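On Keeping Household Papers in Order
2019-02-11

In January I completed a review of the papers held in my home, a task I had put off for several years. Readers of this blog have asked in the past for a written account of how I manage such records. I set out my practice below for those who may find it of use.

The papers fall under two headings. The first is current business: utility statements, insurance policies, tax returns, medical bills, and correspondence with my bank. The second is family material, most of which came to me from relatives in Dondville and which includes letters, deeds, school reports and a small account book dated 1793. The two groups had been stored together in the hall closet. Separating them was the first step and took up most of the first weekend.

Current papers are kept in hanging folders, one for each institution with which I correspond. Within a folder, the most recent item is placed at the front. I have tried arranging folders by year and do not recommend it. A question about an insurance claim usually requires letters from several years, and under a yearly system these must be gathered from several places and then put back. 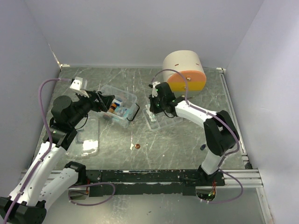
The sorting of loose papers calls for a clear working surface and a temporary place for items that cannot be assigned at once. I had formerly used a cardboard carton for this purpose, with the result that papers stayed in it unseen for months at a time. A clear bin, such as the one on the marble-patterned surface here, is better suited to the work, as its contents remain in view and are more likely to be dealt with. My rule is that this bin must be emptied at the close of each session. Any paper still without a folder is given one, even if it will be the only sheet inside.

I keep tax returns without limit and their supporting receipts for a fixed period. Readers should confirm the proper period with their own tax office or adviser, as requirements differ. Appliance manuals are kept only while the appliance is in the house. I removed 28 manuals during the review, among them the booklet for a Drendent dehumidifier that left this address two moves ago. I also removed a large number of envelopes, which I had been saving for no purpose I can now recall.

Papers bearing account numbers or signatures were set aside for shredding. My own shredder accepts only 5 sheets at a time and must rest after a short period of use. With about 500 sheets to destroy, I chose to take them to the print shop in Dandbridge, which charges by weight and allows the customer to remain present. The service was prompt. I was asked to remove binder clips in advance, and others planning a visit should do the same.

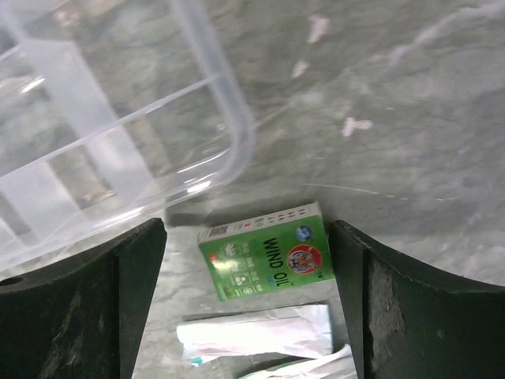
The family material required a different approach. I did not discard anything from this group, and I would advise others to wait at least one full year before doing so. Letters were unfolded, laid flat, and placed in acid-free folders in the order in which they were written. Where a letter bore no date, I placed it beside the letter it seemed to answer and recorded my reasoning in pencil on a separate slip. No mark was made on the letters themselves.

The largest single group is the Ó Ceallaigh correspondence, which concerns the lease of a farm and a long disagreement over a shared well. It had been tied with ordinary kitchen string, and the outer sheets were creased where the string crossed them. I have replaced it with flat cotton tape. Rubber bands and metal paper clips were removed wherever they were found. Several clips had rusted and left marks that I have not attempted to treat.
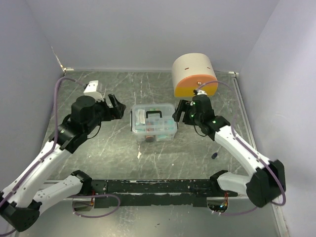
A written index now accompanies both groups. It lists each folder by name, states where the folder is kept, and gives the date on which it was last reviewed. One copy is held with the papers and a second is held by a relative, who has also been told where the key to the fireproof box may be found. The index is typed in a plain document with no special software, so that any member of the family may open and correct it.

Photographs have not been included in this review. They fill four albums and a suitcase, very few are labeled, and I intend to consult my older relatives before moving any of them. The account book also remains to be transcribed. The handwriting is legible for the most part, although the abbreviations for weights and measures will require further study, and I would welcome correspondence from any reader familiar with account books of that period.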